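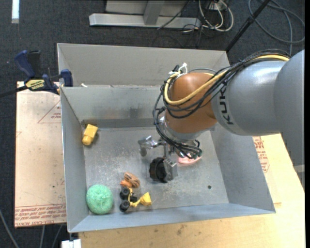 *Worn sheet metal at the bottom of a gray bin.*

# "The water tells you when it is enough"

Mared Cadwaladr has dyed wool in Flistham since she was a young woman, and when I come to her workshop in February she is already at the second pot of the morning. She does not stop for me. She points with her elbow at a chair, and I sit down and wait until the lid is on.

"You can talk now," she says. "I have half an hour before I must lift it."

She works only with plants. Weld for yellow, madder for red, woad for blue, and for brown the walnut husks which a neighbor, Gwilym Voyle, keeps for her every autumn in paper sacks. I ask her if she ever used the powder dyes from the shop. She laughs and says of course, for three years, when her children were small.

"They are good dyes. I have nothing against them. You get the same red on Monday and on the next one. But I was bored. With madder I go to bed and I don't know what I will have in the morning, and this is why I get up."

Her recipe book is a school notebook with a blue cover, and it has 278 numbered entries. Each entry has a small piece of yarn tied through a hole in the page. She lets me turn the pages. Some numbers have only one word beside them. Number 41 says "No." Number 112 says "Ask Leif."

Leif is Leif Lund, who taught her. He had a dye house near Vurov before he moved here, and he was, she says, a difficult teacher. He did not allow her to write anything down in the first year.

"He said, if you write it, you will look at the paper and you will not look at the pot. I was angry about it. I wrote at home in the evening, in secret, from memory, so the first twenty entries are full of mistakes. I have left them in."

I ask what kind of mistakes.

"The alum, mostly. I put too much. When you put too much alum the wool gets sticky, you feel it in your fingers when you spin. I made a whole sweater like this for my brother and he wore it, poor man."

The lid comes off and we both look inside. The wool is a strong orange, and I say that it is beautiful. She shakes her head and puts the lid back. It is too hot, she explains. Madder likes to be warm for a long time, and if it boils the brown comes out of the root and the red is dull. She turns the gas down until I can hardly see the flame.

We talk about water for a long time, longer than I planned. The water in Flistham is hard, and this is good for madder and bad for several other things. For some years she collected rain from the roof, but the roof was repaired with something new and after that her grays turned green. Now she drives up to a spring with plastic cans in the car. I ask how far it is and she says "far enough that I don't spill."

Her biggest order was from a choir, who wanted shawls in one color for all the singers. She needed 100 skeins of the same blue. With woad this is a serious problem, she says, as the vat is strong at the beginning and gets weaker with every skein that goes in. She solved it by dipping each skein many times, the late ones more often than the early ones, and then she laid all of them on the grass and walked along them with her glasses off.

"With my glasses off I see only color. Seven of them were wrong. I dyed these seven again, and then they were too dark, so I kept them. My curtains are made from them."

She sends me to look at the curtains, in the small room at the back. They are a very deep blue, almost black in the folds, and the sun has made them paler on one side. When I come back I tell her about the fading, perhaps a little carefully, and she is not worried.

"All color goes. The shop color goes also, only it goes ugly. Woad goes slowly and it stays blue until the end."

She has an apprentice now, Ilari Salminen, who comes three mornings a week and who is allowed to write as much as he wants. He uses a scale that shows tenths of a gram. She finds this funny, but she admits that his yellows are more even than hers. He has also started a list of the sheep breeds and how each one takes the dye - she had all of this in her head and never thought that somebody could need it. I ask if I can speak with him, but he is in bed with a cold.

What does she earn? She answers this without any shyness. Last year the yarn brought her 3000 after the costs, and the courses in summer brought a bit more than that. The house is paid. She has hens. "I could not have done it with rent," she says, and asks me to write this sentence down exactly, for young people who think to start.

I ask which color she still can't make. She thinks about it while she washes the spoon.

"A real green. I mean in one pot. You always have to do the yellow and then the blue on top, and the two are never friends on the edges. Leif said there is a reed that gives green from its flowers. I tried it, two summers. I got a yellow that was a bit sick. It is number 203, you can look."

I look. The yarn is a bit sick, yes. Beside it she wrote the weight of the flowers, the time in the pot, and then "pick earlier??"

Before I leave she lifts the wool out with two sticks and holds it over the pot to drip. The orange has gone and it is red now, a brick red with something warm in it. She looks at it for some time and then she takes the pencil and writes 279 at the top of a new page.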